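Frequently Asked Questions: Sewing Lessons with Fionnuala

Last updated Feb 13, 2023

Hi, I'm Fionnuala Keogh, and these are the things people email me before they sign up for a beginner class here in Selisstead. If yours isn't covered, write to me anyway! 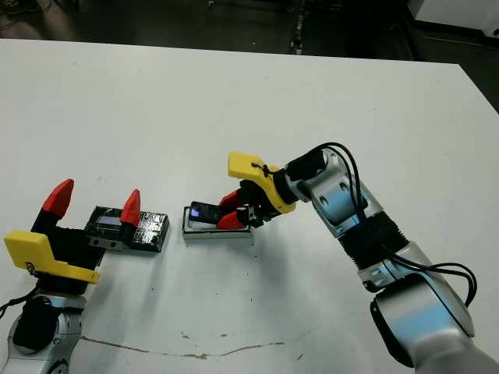 I answer everything myself, usually in the evening once the kids are in bed, so give me a day or so.

Do I need my own sewing machine?

Nope. There are machines here you can use, and if you already own one you're very welcome to bring it (I'd kind of prefer it, because then you go home knowing how to thread the one you'll really be using). Bring the manual too if you still have it. If you don't, send me the model number and I can usually track down a copy to print.

I've never sewn anything. Will I be the only one?

Almost certainly not. Most people who come to the beginner class have sewn on a button at some point and that's it. We start with winding a bobbin and sewing straight lines on scrap cotton. It's not glamorous, but you get the feel of the pedal before you cut into fabric you paid for.

How long is a class, and how many people are in it?

Each class is 2 hours and I take up to eight people. Sometimes we run over a little when somebody is halfway through a zipper, and I'm not going to throw you out in the middle of a zipper.

What does it cost?

It's $40 a class. Thread, pins, scrap fabric and tea are included, but fabric for your own project isn't. You pay when you book. I used to take cash at the door and I was forever hunting for change, so please don't bring cash!

What will I make?

A drawstring bag first, then a pillow cover with a zipper, then a pair of pajama pants. The pajama pants are the one everybody gets excited about. You can swap the pillow cover for an apron if your house is already full of pillows — mine is.

What fabric should I buy?

Plain woven cotton, medium weight, nothing stretchy. Quilting cotton is great. Please stay away from satin for your first project, however pretty it is on the bolt. For the pajama pants, most adults need about three yards, but check the back of your pattern envelope before you buy. And wash and dry it before class. I had to watch a lovely pair of flannel pants turn into capris once, and they were mine.

Where do you get your fabric?

Mostly Damasceno, the shop two doors up from the bakery. They'll cut you a half yard without sighing about it. For thread I order online from Sostix, who carry the big cones at a decent price. I don't get anything for saying so, I just shop there.

Can you do my alterations for me?

I don't take in alterations anymore, sorry. I did hems and bridesmaid dresses for years and I like teaching a whole lot more. If you want to learn to hem your own jeans, though, come to the open session and bring the jeans. We'll do one leg together and you'll do the other.

My machine keeps making a bird's nest under the fabric. Is it broken?

Probably not! Take the top thread all the way out, lift the presser foot, and thread it again from the beginning with the foot up. That fixes it most of the time. If it doesn't, put in a new needle. Still nesting? Bring it along and I'll take a look before class, no charge.

Can my child come?

From age ten, yes, with a grown-up staying in the room. I'm adding a parent and child class in March, where the two of you share a machine and make one bag between you. Email me if you want to be on the list.

Where do I park?

The number on the building is 610, and you can park anywhere in the lot behind it after the offices close. The door is on the Cudar Street side. It sticks, so give it a good push. If you're hauling a heavy machine, pull up by the door first, unload, and then go park.

What if I have to cancel?

Let me know the day before and I'll move you to another date. If you wake up sick on the day, tell me and we'll sort something out. I'd much rather reschedule you than catch your cold.

Do you sell gift certificates?

I do, for one class or the full beginner set. I'll email you one to print, or mail a paper one in a little fabric envelope if you give me a week. Tell me the person's name and whether it's a surprise, so I don't go and write to them by mistake.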